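The bead table at Sturnent

I have walked past Sturnent more times than I can count and always assumed it sold curtains. It doesn't! Go through the shop, past the till and up two steps, and there is a back room with a kettle, a very good lamp and a table where people bring their old jewellery to be sorted, restrung and talked over. I went one afternoon in March with a carrier bag of my own and stayed until they were locking up.

The woman who runs it would rather I left her name out ("put the shop, the shop's the thing"), so I will. She started restringing beads for neighbours, at the kitchen table, and reckons she has done 4,000 strings by now. She keeps a tally in the back of a diary.

"People think they've got a broken necklace," she told me. "They've got a perfectly good necklace and a bit of tired thread. I can't tell you how happy it makes me to hand one back."

Her first rule is that everything comes out of its pouches and goes into one shallow box, all together, so you can see what you own. I asked whether it wasn't better to keep things apart and she laughed at me. "Later, yes. First I want the pearls next to the jade. I want to see what you'd wear with what. You never find that out if it's all in little bags."

She doesn't hold with black velvet either. The table has a striped cloth on it, pink and blue and red and lime green, and she says she chose it to cheer herself up in the winter and then noticed that customers relaxed when they saw it. 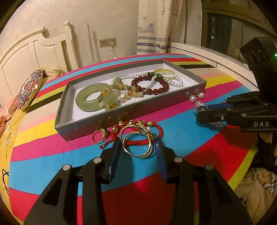

Jade, pearls and beads in the sorting box, with a red braided bracelet on the cloth in front.

I had my eye on the pale green bangle, a lovely thick thing, but she wanted to talk about cord. The red braid with the gold beads is the sort of piece she gets asked about most. "Everyone wants to learn the knot. I teach it in an evening and they go home and make 5 of them, one for each cousin."

The evenings are called Siliņa, after the street where she learned to knot, and they run through the autumn at a long table in the Clurkirero hall. You bring your own scissors. Beginners do cord first and move on to pearls once their knots sit evenly, and she is strict about that. "A pearl strand wants a knot between each one. It's slow, and you'll swear at it. Then you put it on and you forgive the whole evening."

What about gold-coloured pieces that may not be gold? She shrugged. "I'm not a jeweller. If you want it tested, go to one. If you love it, wear it."

My own bag turned out to hold two tangled chains, half an earring and a string of glass beads from my grandmother's dresser. She took the glass beads over to the lamp, ran them through her fingers and asked me what my grandmother used to wear them with. A green cardigan, I said. She wrote that on the ticket.

They'll be ready in April.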